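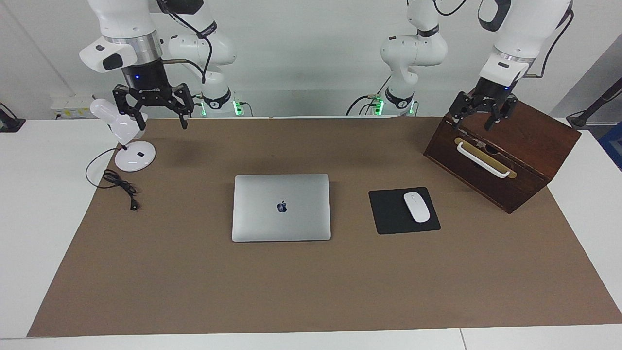 Figure 4. White tabletop under a large sheet of brown paper, with a white margin left uncovered at the sides and front.

4. What the table-covering studies can and cannot show

4.1 The claim and where it comes from

The advice to cover white tables with brown paper is now found in most guides to setting up shared reading and sorting rooms. The reason given is nearly always the same. A white table reflects too much light, the eye has to keep adjusting between the page and the surface next to it, and people tire sooner than they would at a darker table. A sheet of brown paper is cheap and can be laid in a minute, so the guides present it as a fix with no downside (Figure 4 shows the general arrangement).

We traced this advice back as far as we could. Of the guides we read, most cite another guide. The chain ends in two places: the Escombe report by Walczak and Bayram, and a shorter note by Nowakowski on the map room at Drustwood. A third source, Żak's survey of proofreaders, is often cited alongside them, although it asks a different question. We take each in turn. Our view, stated early so that readers can weigh what follows, is that none of the three gives much support to the claim as it is usually made.

4.2 The Escombe report

Walczak and Bayram had 332 adult readers check printed lists for errors, half at bare white tables and half at the same kind of table covered with brown paper. Afterward each reader filled in the Testa form, a short questionnaire on tired eyes, headache and trouble focusing. Readers at the covered tables gave lower scores for tiredness. The authors call the difference clear, and by the usual tests it is.

Our trouble is with how the two groups were made. Readers were not assigned to tables by chance. The covered tables stood in the north room and the bare tables in the south room, and people were sent to whichever room had space when they arrived. The report mentions this in one sentence of its methods section and does not return to it. The south room has tall windows along one side. Anyone who has tried to read next to a tall window on a bright afternoon will see the difficulty. If the south room was brighter, warmer or noisier, the Testa scores would differ no matter what lay on the tables.

We wrote to the authors about this. Bayram replied that blinds were available in the south room and that readers were free to use them. We don't doubt it, but no record was kept of when the blinds were up or down, and light at the table was never measured in either room. A study whose whole subject is reflected light ought to have owned a light meter.

There is a second problem, and it is harder to repair. Readers at the covered tables could see that something had been done to their tables. Several wrote comments on the back of the form, and the report prints a few of them with approval: the table felt "calmer," the room was "set up with care." These are pleasant remarks. They also suggest that readers were responding to signs of attention from the people running the study. A fair comparison would have needed a third group with white paper on the tables, which would look just as cared for while leaving the brightness close to where it was. No such group was run.

Error checking itself is less often quoted, for reasons that become plain on reading the table. Readers at covered tables missed slightly more errors than readers at bare ones. The difference is small and may well be noise. Still, it points the wrong way for anyone who wants to say that brown paper helps people work, and the guides leave it out.

4.3 The Drustwood note

Nowakowski's note is more modest and, in our opinion, more honest about its limits. It describes one room over one working year. Staff logged complaints about glare at the desk, and when the tables were covered the complaints fell. The log holds 2,190 entries of all kinds, from broken chairs to late deliveries, of which 809 were sorted under light and glare.

That is a large share, and we wanted to know what was in it. Wanigasekara, who kindly let us read a copy of the log, had already gone through the light and glare entries for her own work on how complaint desks sort their records. She found that the heading had been used as a catch-all. Flickering lamps were filed there, and so were requests for a different seat, a stuck shutter and a long correspondence over the color of a hallway. Entries that speak of the tables themselves make up 20 of the total. It is hard to see how any trend could be read from so few, spread as they are over a full year.

The timing is awkward as well. The tables were covered in August, in the same weeks that the ceiling lamps were replaced. Nowakowski says so openly and warns that the two changes cannot be told apart. Every guide we read that cites the note drops the warning. One goes further and describes Drustwood as a trial, a word that does not appear anywhere in the original.

4.4 Żak's proofreaders

Żak asked proofreaders which surface they preferred to work on. Dark or mid-brown surfaces came out ahead of white ones. As a survey of taste it is well done: the questions are plain, the order of the choices was varied, and the answers are reported in full. It does not bear on tiredness. People often prefer things that make no difference to them, and sometimes prefer things that do them mild harm. Żak does not claim otherwise, and we mention the survey only to take it off the list of evidence where others have put it.

One detail deserves more notice than it has had. Among the proofreaders who said they disliked white tables, a good number gave shine as their reason and had no complaint about the color. A matte white surface might have suited them perfectly well. The guides treat whiteness and shine as the same thing, and so, at times, do Walczak and Bayram. They are different properties. A glossy brown table can throw back a lamp just as unpleasantly as a glossy white one. If the paper does any good at all, it could be by being dull, in which case its color is beside the point and a good deal of the published advice is about the wrong thing.

4.5 The matter of the margin

Some guides add that the paper must reach every edge of the table, on the grounds that a strip of white left showing brings the glare back. Others recommend leaving a border so that the sheet can be squared up and taped down. Both groups write with confidence. We found no study of any kind that compares the two, and we suspect the first rule began as a remark about neatness. The Escombe tables had a border on all sides, judging from the floor plan and the sheet sizes given in the appendix, and Walczak and Bayram do not discuss it. So if the border rule were right, it would count against the one report its supporters lean on most.

Wear is ignored in the same way. Paper creases, picks up ink and tears at the corners, and a pencil point goes through it if the person writing presses hard on a single sheet. How often it should be changed, and whether a worn sheet is more distracting than a bare table, are questions that anyone running a room would want answered first. The supplier most often named in the guides, Flotley, sells the paper by the roll and makes no statement on the point that we could find.

4.6 What would change our minds

We don't hold that brown paper on tables is useless. It may work. The evidence offered so far would look much the same if it did nothing, and that is a weak footing for advice repeated this widely. A useful study would not be costly. It would assign readers to tables by chance within a single room. It would include white paper and brown paper as well as bare tables, and at least one glossy covering - brown, preferably - to separate color from shine. Light at the table would be measured at the start and end of each session. The person scoring the Testa forms would not know which table a form came from.

Walczak has told us that a second Escombe study is planned and that the rooms will be swapped halfway through. Swapping helps with the windows. It leaves the question of visible care where it was, and we would urge the authors to add the white paper group before they begin. Our own smaller comparison, described in Section 5, includes one, though with far fewer readers than we would like and with a lamp failure in the second week that cost us several sessions.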